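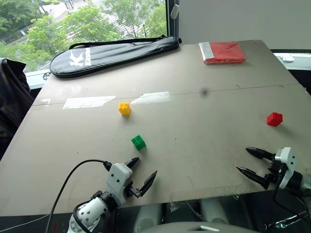
Sorting table, near side. Yellow, green and red four-stud bricks; joint between the boards behind them.

Re: [tillside-bricks] Table surface, tape, and the recount

Replies inline, quoted text trimmed.

On Fri 17 December, the Tillside store account wrote:
> Before we start the recount can someone confirm the state of the
> big grey table. I was told the tape had been taken off the joint
> and the top cleaned. Also whether it is flat enough to slide
> bricks across, or whether we need the mats again.

Partly. There are still two whitish strips along the joint, one left of centre and a shorter one just to the right of it. I can't tell from the photo whether these are tape or the residue of it, and the treatment differs, so please test with a fingernail before putting any solvent on. If an edge lifts, peel it back on itself at a shallow angle. If nothing lifts, it is adhesive, and the Flimoson remover in the store will deal with it: a small amount on a cloth, two minutes, wipe, then soapy water. Do not pour it along the joint. The last time someone did that on the other table it got into the board edge and the edge swelled.

The top has not been cleaned to the standard we need either. It has small dark specks and scuffs all over and a dark smudge near the joint, right of centre. Scuffs are harmless. Specks should be wiped off where they will come off, as they are easily mistaken for the smallest black pieces when sorting quickly.

On flatness, the joint looks faint in the photo but a photo won't show a step of half a millimetre. Check with the steel rule laid across it in three or four places. Four-stud bricks will slide over a small step without trouble. Flat plates and tiles will not, they tip and turn over, and then the person sorting has to handle them twice. My suggestion is to do all the sliding on the near board and treat the joint as a boundary: unsorted beyond it, sorted in front of it. Then the mats can stay rolled up.

> Second question is light. There were complaints in March that
> people could not tell the colours apart.

The March complaints concerned dark grey against black, and old light grey against new light grey. Yellow, green and red are not a problem and can be used as the reference set: one four-stud brick of each on the table where everyone can see them, compared against by eye. The window is at the far left of the table as you look at it from the near side. Sit so that it is not behind you, otherwise you are sorting in your own shadow. For the greys I would still use the lamp. Put all doubtful greys in one tub and do them together at the end under the same light, not one at a time as they turn up.

> Third, do we count Nutano bricks in with the rest or keep them
> out.

Keep them out. They fit, but the grip is looser after washing and the borrowers' sheet promises one make per set. Check the underside under the magnifier - the moulding differs inside the tube. Please don't go by the shade of red, which varies between batches in both makes.

> Last, the total. The sheet on the lid says 2,079 and the
> spreadsheet says something else.

2,079 is the figure from the last full count and is the one to reconcile against. The spreadsheet total is wrong because the row for four-stud bricks was entered twice, 199 each time. Delete the lower of the two rows and the totals agree. I have not done this myself as the file is locked to the store account.

Procedure for the recount, as agreed on the list last year with the corrections since:

1. Clear the table. The black racket case at the far left and the red packet in clear plastic at the far right should both go elsewhere before any tubs come out.
2. Wipe down, dry, check the joint with the rule.
3. Tip out one tub at a time. No second tub until the first has been counted and lidded.
4. Sort by stud count first, then by colour. Doing colour first looks tidier but takes longer, and the errors are harder to find afterwards.
5. Count in tens, in rows, studs up. Write the figure down before moving the row.
6. A second person counts any row that differs from the sheet.
7. Cracked bricks and those with chewed studs go in the reject bag and are subtracted on the sheet, with the reason.

Item 4 was disputed last time. I don't want to reopen it, but if anybody has timings for the other order please post them.

On tubs: Coppens no longer do the shallow ones with the clip lids. The deeper replacement takes the same label but does not stack with the old type, the foot is narrower. Until we have enough of the deep ones for a whole shelf, keep the two kinds on separate shelves.

Outstanding:

- fingernail test on the strips, report tape or adhesive
- steel rule across the joint
- duplicate row out of the spreadsheet
- lamp: check that the clamp will close on the table edge. It did not on the thicker top at the old address.

If the clamp won't close there is a free-standing lamp in the store, behind the jigsaws. It needs a bulb, small bayonet.

--
tillside-bricks mailing list
Please trim quoted text when replying. Attachments over the size limit are held for moderation.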